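Prirville Letter Exchange: Call for Participants

Do you own a pen? Do you still know where it is? The Prirville Letter Exchange is looking for 124 people who are willing to write to a complete stranger by hand, on paper, and then wait for an answer like it's the olden days.

The way it works is simple. You get one partner, matched by us from either Nallelska or Hopkin, and you send that person one letter a month for 16 months. Your letters should run at least 200 words. Large handwriting is not a substitute, and we have seen it tried.

You do not need to be a good writer. Last round's most loyal pair wrote almost entirely about gutters. We do ask that you be over 18, have a mailing address that will hold still for the length of the exchange, and be able to read cursive or at least make a decent guess.
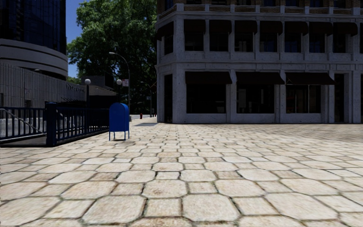
Blue mailbox on the plaza. Stamps not included.

We supply the envelopes, the stamps and a printed list of conversation starters, which most people throw out by the second letter. There is no pay. Anyone who finishes all 16 letters gets a Kimen notebook and an invitation to the closing supper, where you may finally meet your partner and find out how wrong you were about their hair.

Please don't sign up if you plan to look your partner up online the first night. We can't stop you, but it does take the air out of things.

To apply, send us a letter (obviously) telling us what you did last weekend, even if it was laundry. Write to Prirville Letter Exchange, Box 508, Prirville. Applications must be postmarked by Tuesday, December 10, 2019. Emails will be admired and not answered.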